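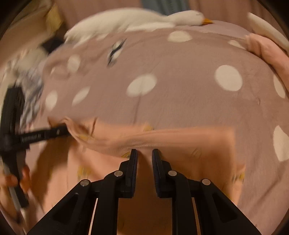
Polka dots, a plush goose and some folding still to do.

I'd come to talk about bedding (I write up bedrooms for the Pukano newsletter) and we spent most of the hour on pajamas! She folds on the bed, always has, even with over 200 small pieces of clothing going through the house in a month like July. "The table's too hard," she told me. "On a duvet you can smooth a sleeve with your palm and it stays."

Her method is quick: sides in, up from the hem, done in 5 seconds if the cotton behaves. Printed things go face up, so the kids can find the one they want. "They pick by the picture. Ducks one night, something else the next." 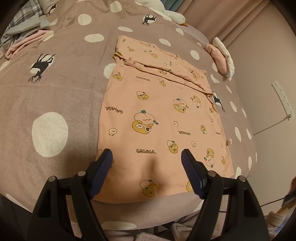 Her sister, listening from the hallway, called in that rolling is better and she'd say so to anyone, because folded tops slide all over a drawer. "She rolls everything," came the answer, "and then she irons everything." We left it there and went back to the duvet, the cover she bought at Urgate and still likes best.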